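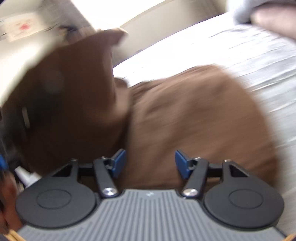
1. Introduction

Brown cloth items make up a large share of the soft goods in a shared student household: throws, blankets, curtain panels, seat covers. They are bulky, they show lint, and they tend to be put away in whatever shape they were in when the cupboard door was opened. This report covers one part of our household textiles project, the storage of large fabric pieces in the Porudberg residence. The work was carried out in November by Romana Sokol, Přemysl Zeman and Dalibor Krajčí. Štěpánka Sýkora supervised.

The question was simple. Given a fixed shelf, which way of folding lets a person take out one piece without disturbing the others?

2. Materials

We used 18 pieces of fabric from the residence linen room. All were at least as long as a single bed. Seventeen were in regular use and one was a spare curtain that had never been hung. Pieces were sorted by weight into light, medium and heavy. Fiber content was taken from the sewn label where there was one. On four pieces the label had been removed, and these were recorded as unknown.

The shelf was the second one from the bottom in the linen room cupboard. Its depth is less than its width, and this affected the results more than we had planned for.

3. Method

Three folds were compared.

Flat fold: the piece is halved lengthwise twice, then halved across until it fits the shelf depth. Pieces are stacked.

File fold: as above, with one more fold across, and the piece is stood on its folded edge. Pieces are placed side by side.

Roll: the piece is halved lengthwise twice and rolled from one short end. Rolls are laid with the open end facing the door.

One person folded and a second person removed pieces in an order drawn from a list. After each removal the shelf was checked. A neighboring piece was marked as disturbed if it had slid, tipped or come partly unfolded. Roles were changed after every set. Over the whole project 389 removals were recorded.

4. Results

The flat fold was the quickest to make and the worst to take from. Removing a piece from the lower half of a stack nearly always shifted what was on top of it. Light pieces slid forward and heavy ones sagged at the front edge.

The file fold gave the fewest disturbed neighbors as long as the shelf was full. With 2 or more gaps in the row, medium pieces leaned and light pieces collapsed.

Rolls held up well in the heavy group. In the light group they loosened overnight — this was noted at the morning check and was not timed.

5. Discussion

Shelf depth set the limit for the file fold. Heavy pieces needed the extra fold to fit, and the extra fold made them too thick to stand close together. A deeper shelf would probably change the ranking for this group.

Folding skill was not controlled. Krajčí's rolls were tighter than Zeman's throughout, and the two sets should have been kept apart in the record sheet. They were not, so the roll figures are a mix of both.

6. Recommendations for the linen room

File fold for light and medium pieces, with a box or bookend to close gaps in the row. Roll for heavy throws and curtains. Unlabeled pieces should go on their own shelf until someone has weighed them.

The record sheets are kept in the gray binder with the project plan.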